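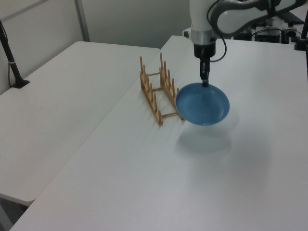
I grew up in a house where dishes were dried with a towel and put away the minute they were washed. My mother thought a dish rack was a kind of surrender. So it took me an embarrassingly long time to buy one of my own, and I have to tell you, I have become a little bit of a bore on the subject. If you came for the soup recipe, it's coming next time, I promise!

What finally won me over was a wooden rack, the plain old kind with pegs standing up along both sides and a few bars across to hold it together. I'd had a wire one before that (my first apartment, July, no air conditioning, I remember it well) and it left little rust freckles on everything it touched. Then came a plastic one with a tray underneath, and the less said about what grew in that tray the better. The wooden one has no tray at all. I lay a folded towel under it and throw the towel in the wash when it gets sad.

My neighbor Irén Szénási was the one who told me I was loading it wrong. I'd been putting the big plates in first, right up front, and then trying to squeeze the small ones in behind them and knocking my knuckles every time. She starts at the far end and works toward herself, leaving an open slot wherever she can spare one so the air gets between. It sounds fussy, and I suppose it is, but my plates used to come out with that damp line along the bottom rim and now they mostly don't.

I've also started setting the rack at a slant on the counter, which drove my husband crazy for a week. He kept straightening it. But with a slant I can slide a plate in from the sink side without twisting my wrist, and there's still a corner of counter left over for the glasses. He has stopped straightening it now, so either he sees my point or he's given up, and I'm happy with both.

Then there are the plates themselves. After years of white ones I have gone over to blue, and I love them so much. A nice medium blue with no shine to it makes scrambled eggs look like something you'd pay for. We have 16 of them, eight for dinner and eight smaller, and I bought them all at once from a little shop called Nivside that was clearing out its back shelves. I do find that a matte plate shows knife marks more than a shiny one. A paste of baking soda and water takes most of them off, with a soft cloth and a bit of patience. I tried one of those scrubby pads once and I won't do it again.

As for looking after the wood, I wipe the rack down at night and stand it on its end by the window so the underside dries too. Every couple of months I rub in some mineral oil, the food-safe kind, and leave it alone until morning. Pay attention to the spots where the pegs go into the rails, as water likes to sit there. If a peg gets wobbly, a drop of wood glue sorts it out, but let it cure fully before you put anything wet near it. I was impatient the first time and had to do the whole thing over.

Béla Takács wrote to me after my last kitchen post to ask whether you can keep heavy stoneware in a rack like this. I think so, as long as you spread the weight around and don't put it all on one side. My big serving platter is another story. It gets the towel, just like at my mother's house, and then it goes straight back up on top of the cupboard.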